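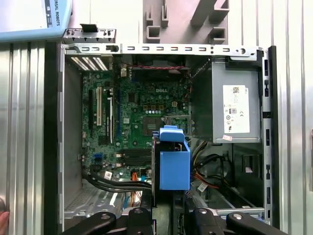
What does Akance do?

Akance reads the public papers of governments and writes down what heads of state, ministers and their families receive from public money: houses, cars, aircraft, travel, gifts and ceremonies.

About us > Who we are > Our work

Print this page | E-mail this page

2026-10-22
By the Akance editorial office

Akance is a small research company with its office in Engelhardt. We are five employees, and we work together with correspondents who live in the countries we write about, or who had to leave them. Our readers are mostly journalists, lawyers, university departments and people from parliaments. Some of them are simply citizens who want to know where a certain sum went.

We began with one budget. It was the yearly budget of a presidential household, published as an annex, and it had a line with the name "other representation." This line was larger than the budget for the country's rural clinics. We wanted to understand what was inside it, and the work took us the whole winter. In February we published a text of eleven pages about it. The text was read more than we expected, and afterwards people wrote to us from other countries and asked if we could look at their budgets also. From these letters came the company.

How we work

Every text starts from a document. This can be a budget law, a customs table, a court judgment, a land register or a tender notice. We read it in the original language whenever we have a colleague who can do so. If we have only a translation, we say this in the first paragraph.

A second colleague, who did not write the text, must find every number again in the source. When the two colleagues do not find the same number, the text waits. This is slow, and we have lost stories to newspapers for this reason. We have kept the rule anyway.

We ask the office or the person concerned for a comment before we publish. Usually they have ten working days. We print the answer in full when it is short, and when it is long we print a summary and keep the full letter available for readers.

We do not write about the private life of officials when no public money is involved. What a minister buys from a known salary is his or her own matter. We also do not use words such as "tyrant" in our own voice. If a court or an international commission has used a strong word in its report, we may quote it, with the page number.

The Vuvalex register

Vuvalex is our register of official spending. It has today 2589 entries, and each entry has a date, an amount in the original currency, a short explanation and a copy of the source. We do not convert the amounts into dollars in the entry itself, as exchange rates in some countries are set by the state and can give a wrong idea. A conversion is given in a separate note where we think it is fair.

From these entries, 524 concern official residences, their repair and their furniture. This is the largest group in the register. Vehicles come next, and then travel of delegations.

The register is free to read. For the download of the full tables we ask for an account, so that we can inform users when an entry was corrected. Corrections are shown under the entry with the old text still readable.

Who pays for us

Our income comes from subscriptions to the weekly letter, from training courses and from research which is ordered by newsrooms. We do not accept money from governments, from political parties or from companies which sell to the offices we write about. A single gift may not be higher than 100 dollars per person and year. Larger sums we send back with a letter of thanks.

The training courses take place in our second room in Lestetti, two times per year, and they are intended for reporters who must read a state budget for the first time. The groups are small. A participant should bring the budget of his or her own country, in paper or as a file, and we work with this during the three days.

Write to us

If you have a document which you think we should see, please do not send it by ordinary e-mail. Write to us first with one or two sentences, without names, and we will answer how it can be sent in a safe way. Please understand that we cannot publish everything, and that a reply can take two weeks. Letters in English, French, Russian and Portuguese can be answered in the same language. For others we need more time.

Mistakes in our texts should be reported to the editorial office in Engelhardt, with the title of the text and the number of the paragraph.

Print this page | E-mail this page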